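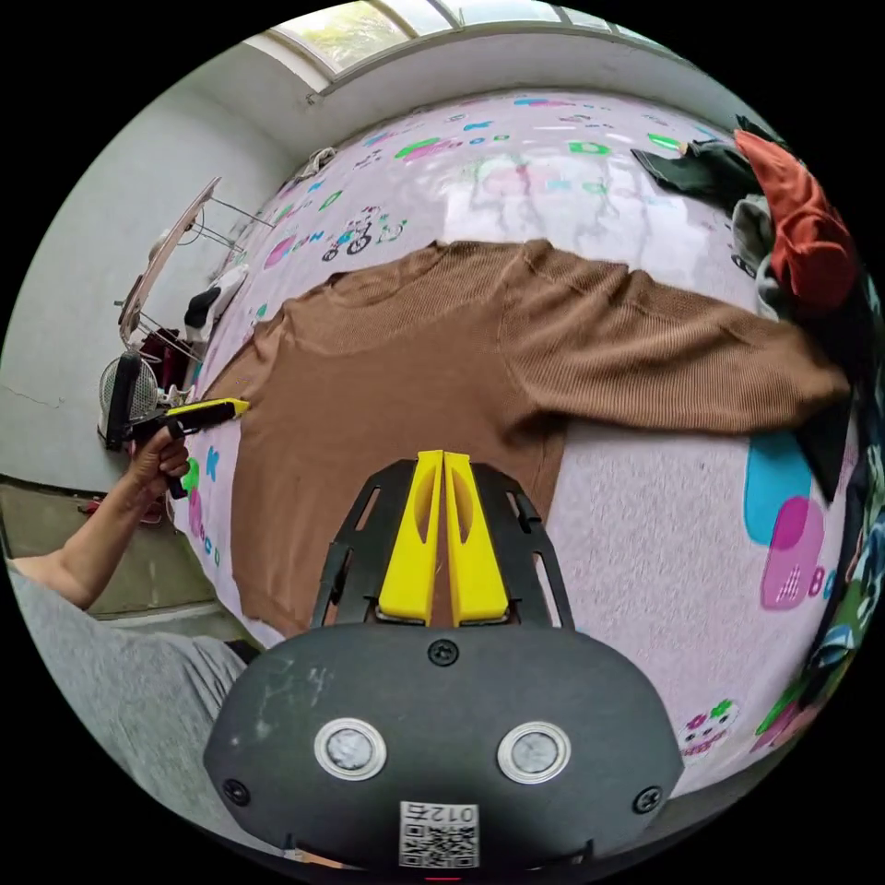

January, after lunch
Clothes moth log, Bendbridge workshop

Trap 16 (behind the radiator) has caught a great many moths and one of my business cards. Trap 17, which cost twice as much and came from Lacroix with a leaflet, has caught dust. Didier Tanguy says to give it time. Didier chose Trap 17.

Reread my notes on larvae. The adults don't eat at all, so every one I've swatted since fall had already done its damage or was a male out for a stroll. Pheromone traps only draw the males anyway. They count the problem; they don't fix it. 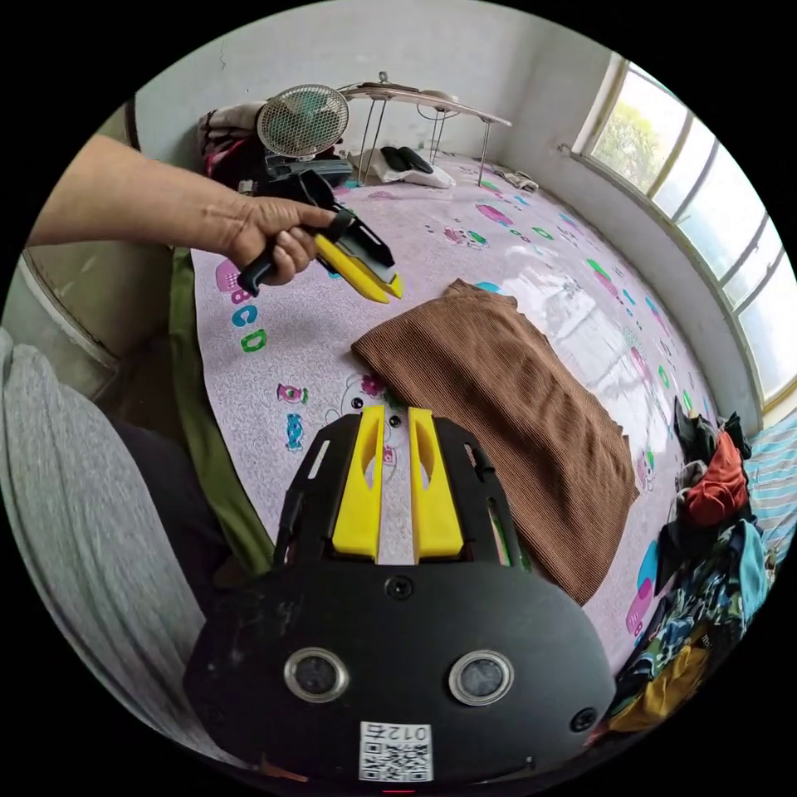 BCD sheet, pink print.

Freezer run: wool swatches bagged, air pressed out, bags labeled. Freezer log from Musville went missing again, so I started a new one on page 1048 of the old ledger. Whoever tidied the bench, please stop. 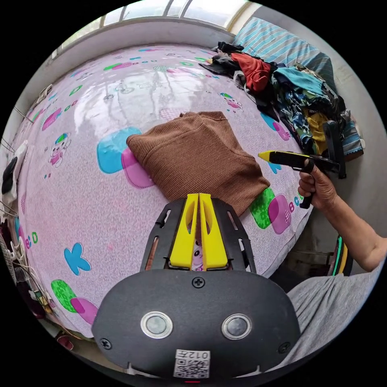

Still to do

Vacuum under the baseboards, then empty the vacuum OUTSIDE.
Ask Grallville whether order 1566 (cedar blocks) was ever shipped. Cedar is mostly perfume, but the customers like it.
Shake out the felt on the piano. Should have started there. 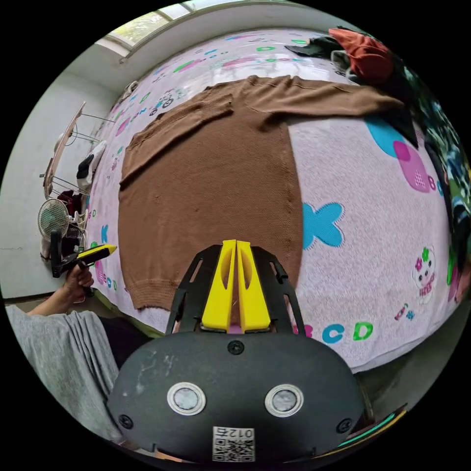
Photo: Évan Pons

Second freeze goes in after the swatches have had a day at room temperature. Didier wants Trap 17 moved nearer to Trap 16. I said fine, it might learn something.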